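How to sort a box of mixed kitchen bits
Ayantu Gudeta, Aug 2, 2025

Small plastic utensils, cups and toys end up in the same box in our house, and twice a year I empty the lot and start again. Set aside 60 minutes and clear a table first. A pile on the floor gets walked through.

Put everything out where you can see it. Don't stack anything yet.
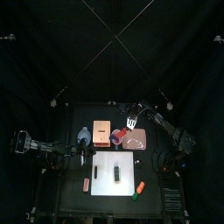

Next, pull out whatever goes near food and keep it to one side - spatulas, knives, cups, boards. Toys go on the other. Wash the food side in warm soapy water and leave it on a rack until dry. Check handles for splits and throw out anything cracked.

Use a cup as a holder for the long pieces. It saves rummaging, and a heavier cup is less likely to tip over. 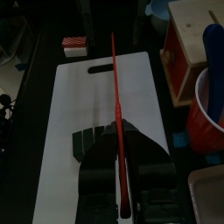 Cutting board, with a red cup for utensils and the shape sorter behind

Knives go in last, even plastic ones. I lay them flat in the drawer with all the handles facing the same way. If a blade has gone rough along the edge, replace it.

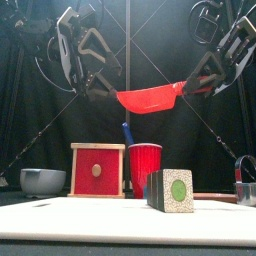

Red plastic knife, held level by the handle and the tip

Toys go back in their own box with a lid. I label mine on the short end and do the next sort in October.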